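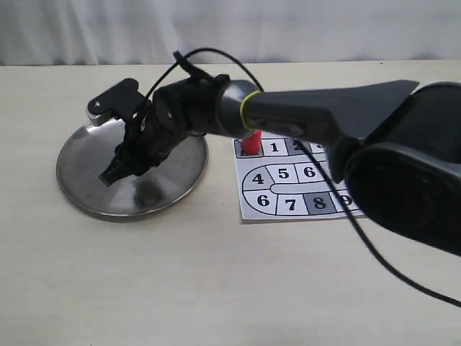 Board game table is back at the Potton Street hall

Saturday, May 25, 2019

I got down to the Potton Street hall this morning for the first game day of the season, and I'm so glad I did (even if I lost every single thing I played). Memomdale has been without a regular game day since the old library room closed, and I'd forgotten how much I missed sitting down with people I half know and arguing over dice.

The simplest games drew the biggest crowd. Wyn Griffiths brought a stack of plain race games, the kind with black outlines on a white board and a numbered track that winds back and forth, with a few gray squares mixed in. You roll, you move, you groan. Our table played with a house rule that a gray square costs you a turn, and I must have landed on number 8 every time I got near it!

There's a round stainless steel plate that sits next to the board, too. Roxana Villca wants dice rolled on a plate so they don't end up on the floor, and the raised rim does the trick. It's loud, though. With 16 of us in the room by eleven it sounded like a hailstorm, and Madhu Dwivedi moved her word game over by the windows to hear herself think.

Diệp Cù won the morning's knockout and took home a jar of plum jam. I went out in the first round to a seven-year-old, who was very nice about it.

Game day runs again next month, same hall, doors at 9. It's free, but bring a snack to share and a game if you have one. Ebuka Adebisi is keeping the list of who's bringing what, so catch him at the hall before you haul over your third copy of checkers.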